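Categorias: Robótica » Aprendizagem por demonstração » Recolha de dados

Arrumar a loiça antes de cada gravação ou deixar como está?

Nele Sperling
Boa tarde a todos. Desculpem o meu português, ainda aprendo. Estou a gravar demonstrações teleoperadas num balcão de self-service, para o projeto Itik. Tenho 126 episódios. A tarefa é pegar na tigela branca e pô-la na pilha do tabuleiro. Até agora gravei sempre com as mesmas posições iniciais, e a política falha quando mudo o prato de lugar. 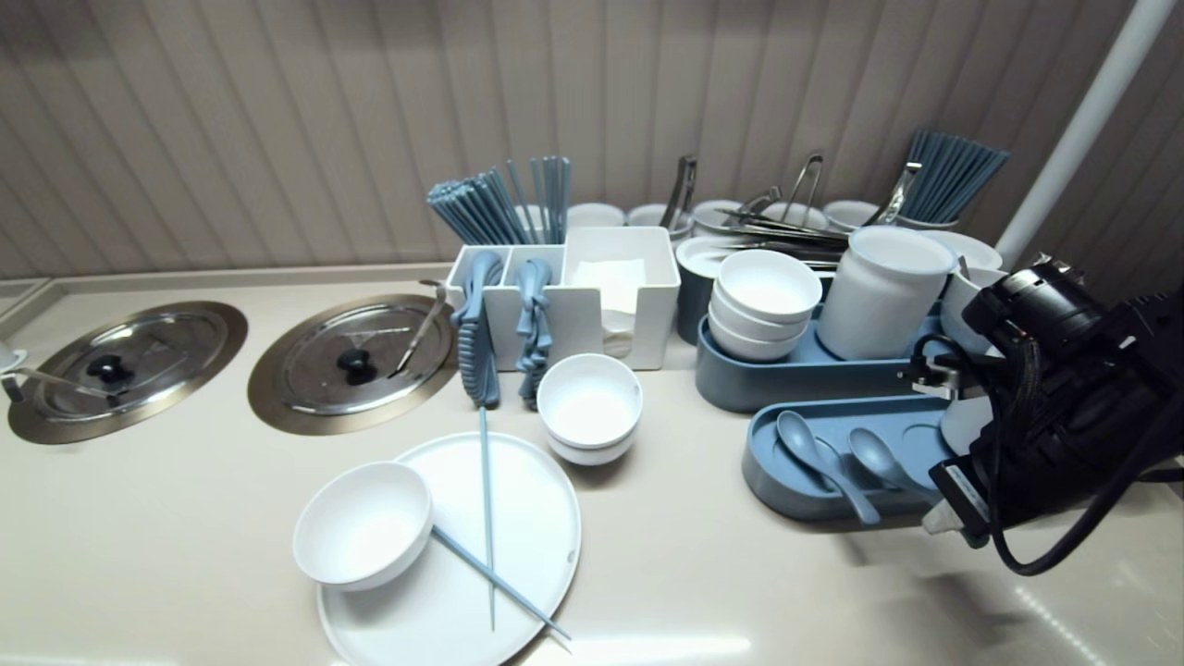 O balcão, com a tigela inclinada sobre o prato e os pauzinhos por baixo.

A minha dúvida: devo variar também as colheres, as pinças e os guardanapos, ou só a tigela e o prato?

Ocampo
Varia tudo.

Stetness
Eu variava primeiro o que a garra toca: a tigela, o prato e os pauzinhos. Uns 30 cm de deslocamento já ajudam muito. O resto muda-se a cada 11 episódios, para não perder a manhã toda. Atenção às tampas de inox, que dão reflexos; convém gravar também com outra luz. E não apagues as tentativas falhadas, marca-as à parte.

3 comentários · 505 visualizações · Partilhar
Este site utiliza cookies. Ao continuar, aceita a nossa política de privacidade.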